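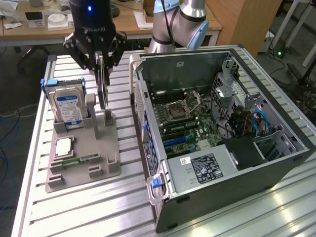
How an Organisation Plans and Pays for a Robot

A guide for readers aged 9 to 12
Published by the Nellwood Learning Service

Introduction

Robots are used in factories, hospitals, farms and laboratories. Before a robot can be used, someone must decide what it is for, find out what it costs and make sure there is a suitable place to put it. This work is called planning, and the list of money to be spent is called a budget.

This guide explains how a budget for robot equipment is made. It follows the Nellwood Learning Service as it planned a workbench where robot arms can practise putting parts into a desktop computer. Words printed in the word list at the end are explained there.

What is the job?

Every plan begins with a job. It is a mistake to choose a robot first and look for something for it to do afterwards. A robot that is good at lifting heavy boxes may be very poor at holding something thin.

At Nellwood the job was written down in one sentence: "Pick up a computer part from a holder and place it where it belongs." The sentence is short, but it raises several questions.

How big are the parts?
How heavy is the heaviest one?
Can any of them be damaged by squeezing?
How exactly must each part be placed?

A computer contains parts of very different shapes. A hard drive is a solid block. A memory module is long and thin, with gold contacts that must meet the slot correctly. The processor, or CPU, is small and square and must sit flat in its socket. A robot for this job does not need to be strong, but it does need to be careful.

The answers were collected on one page by Valentin Moulin, the equipment planner. That page is called a requirement. Everything bought later was checked against it.

The parts of a robot workbench

Many people imagine that buying a robot means buying one machine. In practice, the arm is one line on a longer list. The picture at the start of this guide shows several of the other lines.

The gripper. This is the hand of the robot, and it is often bought separately from the arm. The black one in the picture has two fingers, which have closed on a thin grey part. Other grippers use suction cups, and a few have three fingers or more. The planner must choose the kind that suits the objects to be held.

The fixture. A fixture is a holder that keeps things in a known place. The grey plate on the table is a printed fixture. The hard drive stands upright in one holder, the CPU rests in a shallow pocket and a memory module lies in a long slot. If parts were scattered on the table, the robot would have to search for each one. Fixtures are usually cheap beside the rest of the equipment, but they take time to design, and the first version may not fit.

The table. A robot arm should be fixed to something steady. The table in the picture is made of aluminium rails with gaps between them. Slotted tables are popular in workshops, as equipment can be bolted down in one position and moved to another later.

The work pieces. These are the objects the robot works on. For this job they include a computer tower, laid on its side with one panel taken off. Work pieces wear out when they are handled many times. Nellwood decided to use older computers for practice and to include spare parts in the budget.

The controller and software. The controller is the computer that tells the arm how to move. Software is the set of instructions it follows. Some software is paid for once. Other software must be paid for every year, and a planner should find out which kind it is before signing anything.

Safety equipment. This may include an emergency stop button, a barrier and signs. It must never be removed from the list in order to save money.

Asking for prices

When the list is ready, the planner asks suppliers for prices. A written price is called a quotation. It is sensible to ask more than one supplier, and each must be given the same list so that the prices can be compared fairly.

For the gripper, Nellwood asked two firms, Bergeron and Mosarell. Their quotations are shown here in pounds.

Bergeron
Gripper: 900
Mounting plate, cable and delivery: not included

Mosarell
Gripper with mounting plate, cable and delivery: 1,000

At first, Bergeron appears to be cheaper by 100 pounds. The planner then asked Bergeron for the price of the missing items. They came to 693 pounds, so the full price was 1,593 pounds. Mosarell's price was already complete. Nellwood chose Mosarell.

You can check the sum yourself:

900 + 693 = 1,593
1,593 - 1,000 = 593

The difference between the two complete prices was 593 pounds. When you compare prices, always look at what is included.

Costs that come later

A budget must also cover the time after the equipment has arrived. These are called running costs. They include electricity, replacement parts, repairs and training for the staff.

Nellwood set aside 917 pounds for the first year of running costs on the gripper and fixtures. Most of this was for new finger pads and replacement holders. Any money left at the end of the year would be carried into the next one.

A good budget also has a small amount for surprises. Planners call this a contingency. A part may be delivered damaged, or a cable may be too short to reach. Without a contingency, one small problem can stop the whole project.

Measuring the room

Equipment needs space, and a robot arm needs more than you might expect. The planner must measure how far the arm can reach in every direction and keep that area clear while it is moving. If two arms share a table, their reach may overlap, and their movements must be planned so that they do not bump into each other.

Doors and corridors should be measured as well. The Kokum building, where the Nellwood workbench was to be installed, has a narrow entrance, so the table was ordered in sections.

Cables need a plan of their own. Arms, grippers and controllers all have them. The cable on a moving arm must be long enough for the arm to stretch out and must not catch on anything.

Who decides?

The planner does not decide alone. At Nellwood, the finished plan was given to Keegan Lemieux, the head of operations, who read it and returned it with three questions.

Who will look after the equipment?
What will happen to the old computers when they can no longer be used?
Could the same workbench be used for a different job in future?

The plan was changed to answer them. Two members of staff were named to look after the equipment, worn-out computers were to be sent for recycling, and the fixtures were to be made removable so that others could take their place. The plan was approved in March.

Activity: make your own plan

Imagine that your school would like a robot arm to help with one job. It might sort pencils by length or stack library books. Work alone or with a partner.

1. Write the job in one sentence.
2. List the objects the robot must hold. Write down the size of each.
3. Decide what kind of gripper would suit them.
4. Draw a fixture that would keep the objects in place.
5. List everything else that must be bought, including safety equipment.
6. Choose a place in the school and measure it.
7. Write down two costs that would come later.

Exchange your plan with another group and look for anything they have left out.

Word list

Budget: a list of the money that will be spent and what it will be spent on.
Contingency: money kept for surprises.
Controller: the computer that tells a robot how to move.
Fixture: a holder that keeps an object in a known place.
Gripper: the part of a robot that holds things.
Quotation: a written price from a supplier.
Requirement: a statement of what the equipment must be able to do.
Running costs: money spent on using and looking after equipment.

Teachers may copy this guide for use in the classroom.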